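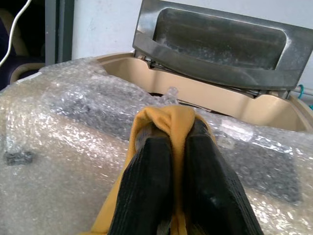 Yellow cloth and bubble wrap, porch area, Reltcombe household.

Call for participants: household sorting and packing study, Reltcombe and Berneck

Drornine is recruiting households for a study of how laundry, soft goods and packing materials are handled in the semi-outdoor parts of the home: porches, verandahs, carports and covered entries. The study is run by Marlene Friesen (principal investigator) and Yvette Caron (household liaison). Applications close on 30 July 2026.

Reference: 684
Places available: 17 households
Location: your own home, within the Reltcombe or Berneck council areas
Payment: $1,000 per household, paid in two instalments

Background

Most published work on domestic laundry stops at the washing machine or the clothesline. The stage between the line and the cupboard is poorly recorded. Clothes are set down on whatever surface is near the door, often beside shoes, bikes and parcels, and are picked up again later by a different member of the household. The study documents this stage in ordinary homes without rearranging them first.
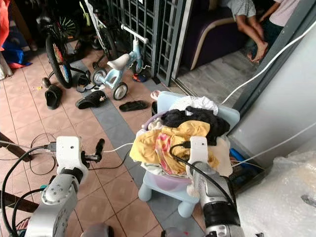
Reading time: 3 minutes

A child's chair is an adequate laundry surface for the purposes of the study. So is a bench, an esky lid or the top step. Participants should not buy, borrow or clear furniture before the first visit. Clothing heaped over a basket is recorded as found, including mixed loads where dark, white and patterned items are piled together.

What participation involves

Each household completes four visits over a period of six weeks. A visit takes up to three hours and consists of the following.

1. Setting down. Dry laundry is brought to the porch and placed where it would usually be placed.
2. Sorting. Items are separated by owner, by colour or by room, according to household habit. No method is prescribed.
3. Folding or bundling. Items not normally folded (cleaning cloths, rags, socks) may be left as they are.
4. Packing. A set of soft and rigid items is packed for storage using bubble wrap. Bubble wrap is supplied and is collected for reuse after each visit.

A short written questionnaire follows the second and fourth visits. It covers storage space, frequency of washing and who in the household does which task.

Eligibility

At least one adult resident must be present for the whole of each visit.
The household must include two or more people.
The porch or equivalent area must be roofed and have a hard floor (tile, concrete, pavers or decking). Floor area must be over 17 square metres, including any part used for bikes, prams or footwear.
A power point must be available within reach of an extension lead.
Renters are eligible with written consent from the owner or property manager.

Homes with children are encouraged to apply. Children's chairs, bikes and shoes may stay where they are provided one clear path to the door is kept. Dogs must be kept inside or in a separate yard during visits.

Households that took part in the January pilot are not eligible for this round but may be listed as reserves.

Not suitable

Carpeted sunrooms, shared stairwells and open balconies are outside the scope. Homes undergoing building work should wait for a later round.

Records and privacy

Visits are recorded in still images and video. Faces, house numbers and addressed mail are removed before any material is stored for analysis. Participants may ask for particular garments or objects to be left out at any time, including after the final visit. Withdrawal does not affect the first instalment.

How to apply

Send the following to Yvette Caron, quoting reference 684:

- name and suburb
- number of residents and their age groups
- type of floor and approximate dimensions of the area
- two photographs of the area as it normally looks
- preferred times for visits, morning or afternoon

Post: Household Liaison, Drornine, 157 Kowalchuk Street, Reltcombe

Applicants will hear back in writing within ten working days. Shortlisted households receive a site check of 20 minutes before a place is confirmed. Questions about consent forms should be addressed to Nneka Ojo. Questions about payment should be addressed to Graça Vilela.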